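Clothing Bank Pilot: Second Progress Report
Prepared for the Lindqvist fund, attention Pirjo Jääskeläinen
April 1, 2023

You asked for a plain account of whether the Prundska clothing bank is doing what our application said it would. My short answer is that I don't know yet, and I would be wary of anyone on our side who says they do.

What we can show is movement. From the start of the grant through the end of February, 1,055 items went out to households. The application promised "measurable relief of clothing costs." Items handed out is a measure, but I doubt it is a measure of relief. A family that takes a coat it needed and a family that takes a coat because it was on the rack both count as one. Kojo Darko has argued for a short phone call to each household a month after a visit, and I agree with him, though we have not found the hours.

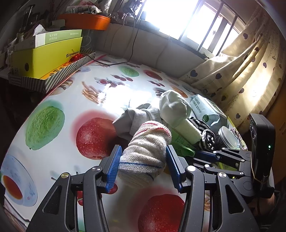
Demand does not match what people give us. Donors clear out adult sweaters and dress shirts, and households ask for underwear, children's shoes and socks. Our first plan assumed donations would cover all of it. They don't, and I said so in the first report as well. Even the socks we can use come in every style, and a white terry pair with a red stripe near the top and blue at the cuff is no use to a parent whose child needs plain black for a school uniform. We turned away or passed along 416 donated items for wear, stains or lack of any demand. Mizanur Abeysekara thinks better notices at the drop-off points would bring that down. Maybe. The Grilero drop-off has had a clear notice up since the beginning and its bags are no better than the rest.

The referral side is weaker than we made it sound. We named 3 partner agencies in the application. One sends people steadily, one sends them in bursts when a caseworker remembers us, and the third has sent no one. I have written to the third twice. I would not list them again in any renewal unless they answer.

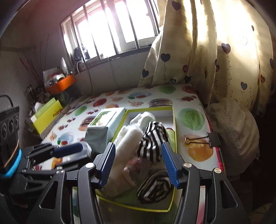
Stock and Storage

Sorting by size is working better than sorting by type did, and I will give the credit to Kerttu Pesonen, who pushed for it over my objections. Small goods are still a mess. Patterned socks, stripes especially, stay behind when the plain ones go, and they take up room we pay for.

The inventory software from Plurkside is a disappointment. It was sold to us as something anyone could learn in an afternoon. Two of us can use it. Everyone else writes on paper and the figures get typed in later, so treat any number from before February as soft — the later ones are better, but I would not swear to them.

Budget

Spending is under plan. Please don't read that as thrift. The part-time driver post stayed empty, and the money for it is still sitting there. Martti Kuusisto has been making the runs in his own car and has claimed $300 in fuel, which we paid from the transport line.

We would like your permission to move part of the driver money to buying new underwear and plain socks in children's sizes. It is a change from the model we pitched, which was all donated goods. I think the model was wrong on that point.

Next Period

We will try the follow-up calls with a small group of households and report whatever they tell us, including if they tell us it made little difference. We will also decide whether to keep the Grilero drop-off open. I lean toward closing it, and Kojo leans the other way.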